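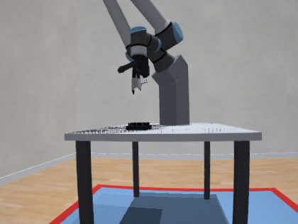
Speaker notes prepared by the Office of Athletic Communications, Teltwood College
Delivered to the Grillell Conference preseason media session, 23 March 2024

Opening

Good morning, and thank you for attending. On behalf of the department, I will speak to three matters: the change in how the conference will seed its women's volleyball tournament, the revised home schedule, and arrangements for members of the press. Questions will be taken at the end.

(Pause for late arrivals. Confirm that the printed schedule is at every seat.)

Seeding

For many seasons the coaches' poll decided the top of the bracket. Starting this fall, the poll will continue to be published each week, but it will carry no weight in seeding. Places will be set by conference record, with head-to-head results used to break ties. If teams remain level, the number of sets lost in conference play will be compared.

Teltwood voted in favor of this change. Last season our team stood fourth in the final poll and second by record, and we played our opening match on the road as a result. We do not raise this as a complaint. The coaches voted in good faith under the rules then in force.

The top 4 teams will receive a first-round home match. The remaining qualifiers will travel. The semifinals and final will be held at Rezaei Arena, as before.

(If asked about at-large bids to the national tournament: the conference has no role in that selection. Refer the question to the conference office.)

Home schedule

The home opener will be played against Colero State, a team we have not hosted in six years. Colero State returns most of its starting lineup and received votes in the last poll of the season. The visit is part of a two-year agreement, and we will travel there next fall.

Our gymnasium seats 1,775. Season tickets account for 37 percent of that number, and student seating remains unchanged behind the north baseline. Nearly 76 percent of season ticket holders have already renewed. Single-match tickets go on sale in June.

(Do not give start times for the final two home matches. Broadcast selections are still open.)

Press arrangements

Credential requests should reach our office at least two days before a match. Requests on the day of play will be considered if space allows. Coaches and two players will be available after each home match, following a ten-minute cooling-off period. Practice is open to reporters for its first half hour only.

Match notes will be posted the afternoon before play. Please send corrections to the communications desk and we will issue a revised copy.

(Invite questions. Roster and injury questions go to the head coach, who speaks next.)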